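February 2018, Friday, Undstead workshop, second bench book

Came in meaning to finish the Sundqvist invoice and of course ended up fussing over the oval table again. It's been in the room since September and I still haven't decided whether it stays (I love the color, that warm yellow-orange, but it does take over!). Anyway, I gave the edge a good going-over with my palm this morning and found 2 rough patches, both on the window side, both small. Marked them with tape so I don't lose them. No sanding today, the Postine oil needs the weekend and I don't want dust flying around.
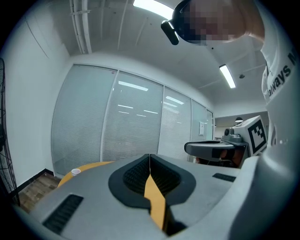 ## Table notes

- Curved edge: leave the profile alone. I was tempted to knock it back a bit, but the curve is the best part of it.
- Base: no wobble when I leaned on it, and I leaned pretty hard. The felt under it is down to nothing though, so add felt to the Broketti order before Monday.
- Order number is 263, and I'm writing it here because I've already lost the slip once.
- Top: 5 coats so far, if I trust my own tally marks. I'd like one more on the middle, where everybody sets things down.

The black frame with the white sheet is still living on the tabletop. I think the word on it is "NATURE", with some kind of pale round drawing underneath, and I keep going back and forth on hanging it. It looks nice lying flat on that wood, but it's sitting right where the next coat has to go, so it'll have to move by Monday whatever I decide. The round black pedestal against the floor planks pleases me every time I walk past, by the way. I'd have picked a lighter base if anyone had asked, and I'd have been wrong.

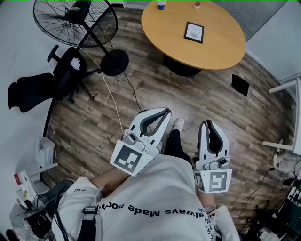 Sundqvist wrote back at lunch that the frame should go on the wall by the door, and soon, before somebody drips oil on it. They'd also skip the extra coat completely and put the money into better felt, the thick kind, cut in 5 pads so there's a spare. Fair enough on the felt. I'm still doing the coat.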